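Looking After Discs, Tapes and Posters at Home

Most damage to a home film collection comes from storage, and most of it is slow. The points below apply to DVDs, Blu-rays, VHS cassettes and paper items such as lobby cards and one-sheets.

1. Shelving

Store discs and cassettes upright, spine out. Stacks of flat cases put pressure on the hubs of the lower ones, and the tabs crack. A standard Furkden shelf holds 80 cases per row without bowing. Keep shelves off exterior walls and away from radiators.

2. Cleaning a disc

Hold the disc by its edge and center hole. Blow off loose grit first. Wipe with a damp microfiber cloth in straight lines from the hub outward, never in circles. A circular scratch follows the data track and is harder for the player to correct. Dry with a second cloth. Do not use window cleaner, paper towels or toothpaste.

The kitchen counter is a poor place for this job. Grease settles on tile and transfers to the cloth, and grout lines hold grit. If no other surface is free, put down a clean folded towel and move food and pots well back.

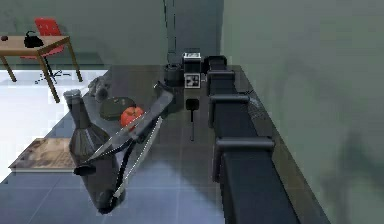 3. Cassettes

Rewind fully before storage. Wind each tape end to end once a year; February works well, when indoor air is dry. If white powder shows on the edge of the tape pack, do not play it. Mold spreads to the heads and then to every tape played afterward.

4. Labels

Adhesive labels on the disc surface can unbalance it and lift with heat. Write on the hub with a water-based marker, or number the case and keep a list. Flivis sleeves come in packs of 200 and have a paper strip for the number.

5. Posters

Roll loosely, image side out, around an acid-free tube. Briggs tubes are wide enough for a one-sheet. Folded posters should stay folded until they can be backed. For framing, use UV-filtering acrylic and a spacer, so the print does not touch the glazing.

6. Player lens

If several clean discs skip, suspect the player. Run a Gomov brush disc once, then test again. Repeated passes do not help and may scratch the lens.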